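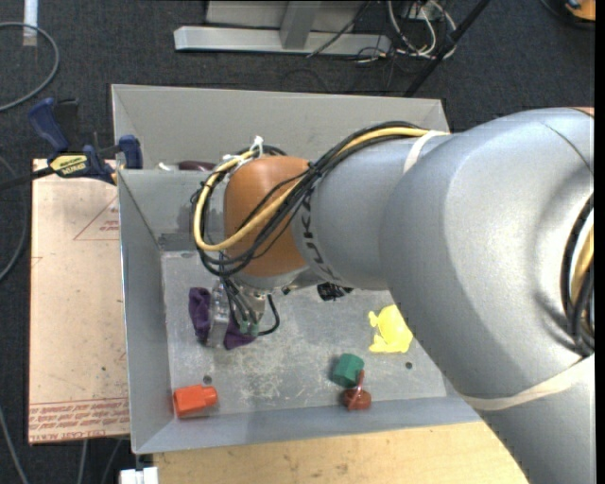 Purple cloth in the gray bin.

Sorting Bins and Soft Stuff: Your Questions

14 comments | 2 shares

I get a lot of mail about how I store cloth, so I've put the usual questions in one place. I keep my fabric in the back room of my shop in Lenz, and most of what follows I learned by getting it wrong first (sometimes twice!).

Why metal bins? Doesn't fabric snag?
It can, if there's a rough edge. Run your palm slowly along the rim and into the corners before you put anything in. If you feel a burr, a bit of fine sandpaper takes care of it. I had plastic tubs for years and they bowed, so I switched and I'm not going back.

Do you fold everything?
Nope. Anything I'll use this month goes in loose and crumpled, and I'm fine with that. Folding is for the shelf. I fold the good linen and the Sekden cotton, and even then I refold along different lines every June so the creases don't set.

Is a divider worth the trouble?
Yes, yes, yes. A bin without one turns into soup by the end of the week. I like a small compartment at the back for odds and ends and a big open space in front for the main pile. If you make your own, cut it a little lower than the bin walls – you want to reach over it without scraping your wrist.

Should the bin sit on the floor?
I'd put it up on something. My back complained the whole first winter, and vacuuming the carpet is so much easier with some room underneath. Blocks, a low stand, whatever holds steady when you lean on it.

How full is too full?
If you have to dig, it's too full. My biggest bin takes about 40 shop cloths before I start losing things at the bottom, and I stop well short of that. The small ones get 13 and that's it.

Can I mix dark and light colors?
Dry and washed, sure. New dark stuff stays by itself until it's been through the laundry 2 times. I lost a lovely cream tablecloth to a wine-colored napkin and I still think about it.

Where do you get your bins?
Mine are Lamalix, bought secondhand when a warehouse over in Stesov closed up. I don't get paid to say so, and any sturdy bin with sloping sides will do you just as well. Sloping sides are nice for cloth, by the way – small pieces slide down to where you can grab them.

Do you label them?
I tried. The labels peeled, I wrote new ones, those peeled too. Now I lay one piece on top so I can see what's in there from across the room.

Can I send you my question?
Please do! Leave it in the comments and I'll add it when I next update the page. Photos of your own bins are welcome too, messy ones included.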